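Table Tips for a Student Robot Sorting Project (From Someone Who Would Have Done It by Hand)

1 October 2024
131 shares | 40 comments

I help out with the Fellberg after-school robotics club, and I should say up front that I was not the one who wanted to do sorting this year. I run the tool bench. I know how to keep drill bits sharp and where the good tape went. When the students announced that their project for the Madetden meet would be two arms putting small stuff into baskets, my first thought was that my kitchen drawer has been sorted by hand since before any of them were born and it takes one cup of coffee.

They did it anyway. Since August I have been writing down what helped at the table. Some of it will be useful to other clubs and a fair amount of it works for a junk drawer. Take or leave.

Pick baskets before you pick anything else

The club lost two weeks arguing about grippers and then found that the containers mattered more. Deep boxes were bad. The arm had to go down past the sides, and it hit them. Low plastic baskets with a rim that flares out a bit are far more forgiving, for a machine and for a person in a hurry.

Slotted sides are better than solid ones. You can see what went in without picking up the basket, and crumbs fall through, so put them on something you can wipe.

Don't buy a different color for every basket unless you really plan to sort by color. We had a rainbow set from Elamlow at first and the students spent a whole session debating what purple meant. One odd basket in a row of matching ones is enough to tell you where you are.

Stop baskets from walking

Light baskets slide when you bump them. So does everything in my pantry. Things we tried:

Double-sided tape: holds too well, leaves gunk, and somebody has to scrape it off. That somebody was me.

Rubber shelf liner: good. Cut it smaller than the bottom of the basket so it doesn't curl up at the edges.

A bag of dry rice in the bottom: works fine until a basket tips. Then you have rice in places rice should not be, and you will find it for the rest of the term.

I would go with the liner. At home I use the same stuff under the cutting board.

Choose practice items that behave badly

King-fai Tu, one of our seniors, wanted to start with wooden blocks. I was against it and I still am. Blocks are what people use when they want the video to look good. If the project is meant to say anything about tidying a real house, use the things people really leave lying around: crinkly packets, squeeze tubes, little bottles, a bit of folded cloth.

Cloth is the worst. It never lands the same way twice. If you want to give the arm (or a small child) a fair chance, pinch the cloth up in the middle before you let go so there is a peak to grab. It feels like cheating to me, but the students say it's allowed as long as they write it in the log. I have my doubts about the log too, but that's another page.

Tubes roll. Squash the crimped end flat first and they roll less. Packets with air in them skid away from your fingers, so press a little of the air to one side and take hold of the flatter part.

Don't start with everything at once. Put out a few things, clear them, put out a few more. The first time they tipped the whole box on the table and it took the rest of the afternoon to learn nothing.

Wipe the table more than you think

I will give the students this one. They noticed before I did that dust and hand grease changed how the packets slid. A wipe before each session and one in the middle keeps things the same. Keep the canister at the back of the table, behind the baskets, where you can reach it from the side and you won't knock it over with an elbow.

A few cautions:

Let the wood dry fully before you put paper packaging on it.

Shiny tabletops throw reflections from ceiling lights. If your camera gets confused, turn off a light before you rewrite any code. This cost them two evenings.

Old scratches are fine. Don't sand a shared table to get rid of a scratch. Ask first – the table probably belongs to another class.

Cables: the part I care about most

A loose loop by the wrist is fine, because the wrist has to turn. A loose loop on the floor is how people fall down. We use hook-and-loop straps and I insist on them. Zip ties look neat until you need to move one wire, and then out come the side cutters and now you have two problems.

Run the heavy bundle along the side of the table, then down. Tape over any spot where feet go. Label both ends of every power lead with masking tape and a marker. Lo, who sells us used power supplies, puts labels on only one end, and I have told him what I think of that.

Same idea at home, by the way. Label both ends of the wires behind the TV and you will thank yourself the next time you move.

What it looks like with the arms over the table
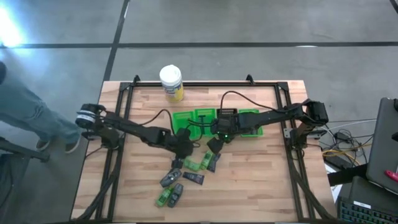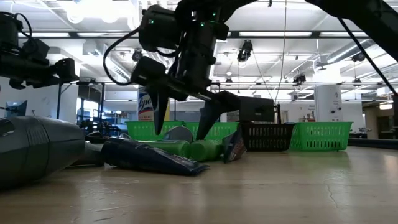
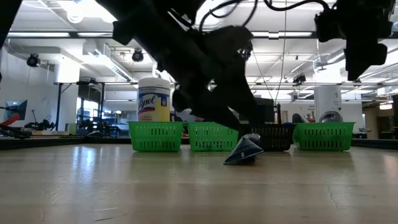
Count the real cost

The club had a budget of 200 dollars for this year's table supplies, not counting the arms, and it nearly all went on things you could find in a kitchen: baskets, liner, straps, tape, wipes. I think that is money well spent even if the sorting never gets fast. The baskets will still be baskets.

As for speed, the students tell me I should wait. Roughly 40 seconds an item was the number on the whiteboard when I last asked, on a good run, with King-fai standing next to the stop button. I timed myself on a handful of packets and I won't say what I got, out of kindness.

What I would accept as proof is simple. Let one of the students' parents bring in a drawer that nobody on the team has seen, and let the arms have a go at it with no practice. So far I have asked for this twice. Both times the answer was "after Madetden." We'll see.

In the meantime, if you are setting up something similar, buy the shelf liner first, and get one more roll than you planned on. Ours keeps going home with people.

Share this page | 40 comments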